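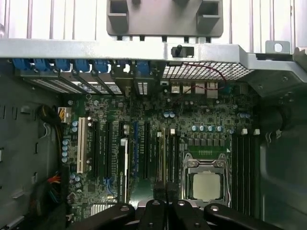 *Open tower, seen from above: blue slot latches, rear grille.*

# wuvach-listings

Secondhand computer part listings, cleaned up by Tyra Berge and Doğukan Kahraman. Last edited Oct 7, 2023.

There are 2,524 rows. Each one is a for-sale post from the Wuvach swap board, with the seller's text, the asking price, and our guess at what the thing is. Please read "our guess" as written. Sellers call a case a "PC," a board a "computer," and a dead board "untested."

## Files

- `listings.csv`: one row per post
- `labels.csv`: part type and condition, assigned by hand
- `disputed.csv`: 84 rows where the two of us couldn't agree

## What the price column means

Less than you'd like. It is an asking price. We have no sale prices, and I doubt anyone who claims to have them for boards like this one. A post that vanishes after two days may have sold, or the seller may have given up. An earlier version had a `sold` column built on that guess. Tyra argued for keeping it and I argued for dropping it. It's dropped.

Anything priced over 2,000 is almost always a typo or a joke. We left those in and set `odd_price` to 1.

## Condition labels

Four values: `works`, `parts`, `untested`, `unclear`. The first is the seller's word and nothing more. If you train a classifier on it, you are training it to spot confident sellers. 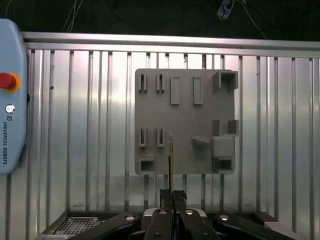
*Gray 3D-printed board with raised holders and slots, mounted upright.*

Homemade brackets, holders and other printed bits go under `misc`. The Binbridge parts list has no code for them, and I wasn't going to invent 200 new ones to cover every odd shape people try to sell. If you need that group split up, the seller text is all there is to go on.

## Known problems

- Duplicates. The same post goes up again with a new title, and our matching misses plenty of these.
- The September scrape ran twice. We removed the repeats by post ID, but reposts carry new IDs.
- "Board and CPU" bundles are labeled by whichever item is named first in the title. 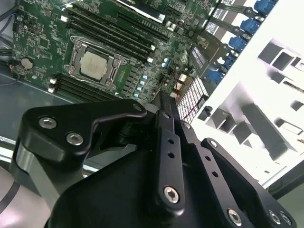
That last rule is a bad one, and I know it. A bundle's price can sit mostly in the processor while the row says `motherboard`, so average board prices from this file will run high. Filter on `bundle = 0` before you average anything.

## Comparisons

Moya and Mandska have been suggested as sources to check against. Both use their own condition scales, and neither maps cleanly onto ours. I tried it once and threw the result away.

## Use

Fine for text cleanup practice or for studying how people describe used parts. Don't use it to set prices. Send corrections with the row ID and the seller text you're relying on.

Doğukan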